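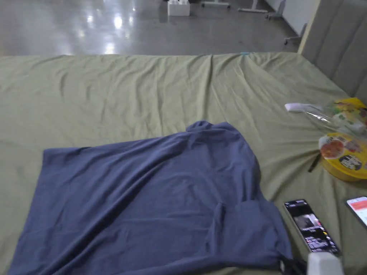 A blue T-shirt waiting to be folded on an olive-green sheet.

Nandi Venter folds her laundry on the bed, and she does it before supper or not at all.

"If I leave it until ten, I end up moving the pile to the chair," she says. "Then it lives on the chair."

Venter rents a one-bedroom apartment in Casitz and has no dryer. Shirts come off the rack and go straight onto the mattress. T-shirts are first. She turns the sleeves in, folds the sides to the middle and brings the hem up to the collar.

"I learned it from my mother, only she did thirds and I do halves. My drawer is shallow."

She used to iron everything, including the sheets. She gave that up two years ago, when she started early shifts at Amaral, and says she hasn't missed it. Creases in a cotton sheet don't bother her.

The bed also collects whatever comes in from the store. Bags get put down near the headboard and stay there until the clothes are away – sometimes longer.

"I know they should go to the kitchen. But the bedroom is closer to the door."

In December she plans to buy a taller dresser, one with deep drawers. She has 359 saved toward it.

"Then I might go back to thirds," she says.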